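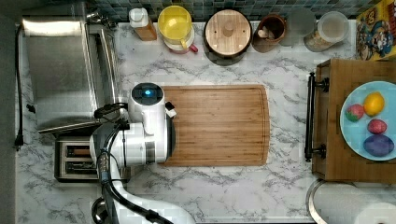

Waltraud Kohlhase keeps a soft brush in her shirt pocket, a torch in her back pocket and a notebook on a string by the door. She has looked after the kitchen cell at Rimitz for three winters now, and when I asked what the job was, she handed me the notebook before she answered.

"Read the November pages," she said. "That's the job. Cables, screws, zero, wipe down, start again. I love it."

The cell is a kitchen counter with a robot arm that works across it, picking up toy fruit and putting it where it has been told to. Kohlhase came to it from a packaging line in Plemmont, where the arms stood behind fences and did the same move all shift long. She says the first thing she had to unlearn was the idea that the machine is the part that needs the most care.

"On the line, the arm was everything. In the kitchen, it's the arm and the counter together. If the cutting board moves by the width of my finger, that's a fault as far as I'm concerned. I treat the board like a fixture. I treat the plate like a fixture!"

So her morning starts at the counter. She sets the cutting board first, then the plate, then the row of jars at the back. Only then does she look at the arm. She starts at the wrist and works down toward the base, always in that order, with one hand on the cable the whole way.

"You feel more than you see," she told me. "I run my thumb along the jacket. If there's a flat spot or a shiny spot, it has been rubbing. A shiny spot I write down. A flat spot, I stop and reroute it before anybody runs anything."

Rerouting is where she really lights up. Cables on an arm like this one travel on the outside, and they have to be long enough to let the wrist turn all the way and short enough to keep from catching on things. She called it the best puzzle in the building. Her method is to take the arm by hand, with the motors off, to each of the far corners it will ever have to visit, and to leave the ties open until she has been to all of them.

"People tie the cable with the arm parked. It looks beautiful parked. Then the wrist turns and you've got a cable as tight as a guitar string, pulling on the connector. The connector is what dies, and you spend a day thinking the gripper is broken."

That has happened at Rimitz. Last spring the gripper began dropping out in the middle of a move, came back by itself, and dropped out again the moment it reached for the far side of the board. Arnar Bach, who writes the motion software, spent a day and a half in the logs. Kohlhase found it with the arm switched off, by wiggling the plug.

"Arnar had 454 lines of error messages, printed out, with highlighter," she said, laughing. "And every one of them said the same thing, if you knew. Every one was at full reach. I asked him where the arm was when it happened and he went very quiet – and then he was so happy! We both were. A fault you can make happen whenever you want is a lovely fault."

Bach, when I caught him on his way out, agreed with all of that except the highlighter.

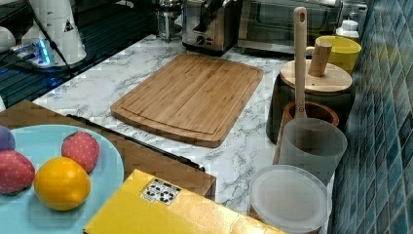 Page last changed: November, 4:20 p.m.

The gripper fingers have a page of their own in the notebook. Kohlhase checks the pads for nicks, cleans them with a damp cloth and lets them dry before closing them on anything. She likes toy fruit as a test load and can talk for a good while about the lemon. It is smooth and rounded, and she says it shows up a tired pad sooner than anything else she has tried.

"A worn pad will still hold a strawberry," she said. "The lemon slides. I do 6 lifts with the lemon every morning. If it slips once, I clean the pads and do all of them again. If it slips after that, the pads come off."

She changes them after 900 hours in any case, a number she arrived at by keeping every old pair in a drawer, labeled, and laying them side by side. I got to see the drawer. You can follow the wear from one pair to the next, always heavier on the same side, and she was delighted when I noticed.

"Yes! That was the arm telling us the wrist was a hair off square. Drahomíra saw it too."

Drahomíra Štefanec built the mounting for the arm and still comes over from Cledbridge when something in it has to be moved. The two of them took out the wrist bolts, cleaned the faces, and put everything back with a torque wrench, tightening crosswise in small steps. Kohlhase marks each bolt head afterward with a line of paint that runs over onto the metal next to it. A broken line means a bolt has turned.

"It costs nothing and it takes one glance. I do it at home on my bicycle."

I asked about calibration, expecting something complicated. She sends the arm to a known corner of the cutting board, slowly, and looks at where it stops. Then she does it again from the other direction. If the two stops agree, she goes for coffee.
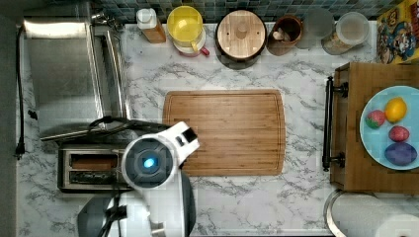 "If they don't agree, I check the board first," she said. "Then the base bolts, then the zero on each joint. I never start with the zero. You can make a loose bolt disappear for a week by changing the zero, and then you have two problems and one of them is hidden."

She learned that one the hard way in Plemmont, and it is the rule she repeats most often to Finn Frerichs, who is in his first year and will take over the early checks soon. He has his own brush already. On the day of my visit she let him do the whole round while she stood back with her hands in her pockets, and she managed to say nothing until he got to the elbow.

"He forgot to listen," she said. "Move each joint slowly, and listen. A dry bearing has a sound, a bit like walking on sugar. You hear it long before you can measure it. So now we switch off the ventilation for the check, and he hears it as well as I do. Better, probably. He's twenty!"

What would she change, if she could? A second set of cables, already cut and labeled, hanging on the wall. A lamp that doesn't throw a glare on the marble. And a proper stool.

Then it was time for the afternoon run. Frerichs read the checks out of the notebook, Kohlhase answered each one, and he signed the page.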